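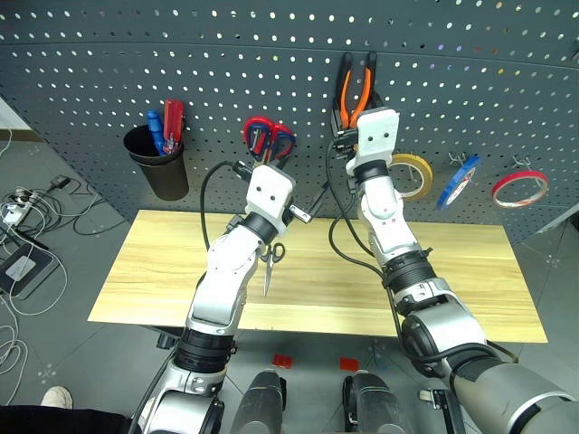

Right arm with its gripper on the orange pliers, left arm holding the black scissors over the table.

Juvau -- two arms and a tool wall
Gallery page, updated 08/10/2026

Juvau is a two-arm build at the Wasevow shared workshop. The job we set for it is a plain one: take hand tools down from a pegboard, put them on the table, and hang them back up when asked. It runs evenings and whenever the bench next to it is free.

The wall

The board is perforated steel, painted gray. We started in February with a wooden one and changed it because the holes wore and the hooks began to droop. A hook that droops a little is fine for a person and a problem for a program that expects it where it was last week.

Hand tools hang directly on the hooks. Screwdrivers go in the black cup at the far left, handles up. The tape rolls are to the right of the pliers: yellow, then blue, then red. They are the newest addition and have no pick routine yet. A roll can swing on its hook, so the arm has to come in slowly and from the front.

The pliers

The orange pliers are the tool we use for most testing. They are easy to pick out against the gray and heavy enough to hang still. The gripper takes them low, near the bottom end, and has to lift before it pulls back. If it pulls first, the hook holds on and the wrist stops with a fault.

Our last full test was 40 picks in a row on the pliers alone. The arm got 39 of them. The miss was a calibration slip after somebody leaned on the table -- we left it in the count.

The scissors

There are two kinds of scissors in use, a red and blue pair on the wall and a small pair with black handles. The small pair is harder. The handles are thin and the blades swing once they are off the hook, so the left arm waits a moment before it moves anywhere. The wait is set to 3 seconds and could probably come down.

Grippers and cables

The gripper shells are white and boxy. The pads inside them are a Tsai pattern, cut down to fit, and they wear out after roughly 100 hours. We keep spares in the drawer marked Prurkell, which is also the name of the old control box if you find it in the notes.

Cables run outside the arms, in loops. The loops need enough slack for a full reach to the top of the board, and too much slack catches on the hooks. The floor wiring and power adapters still need a tray. It is on the list.

Still to do

Tape rolls, as above. Returning tools to the wall with the left arm, which works for the scissors and little else. A second cup so the tools in it stop leaning on each other. Labels on the hooks, for the people who share the tools.

The next set of pictures goes up once the tape routine runs.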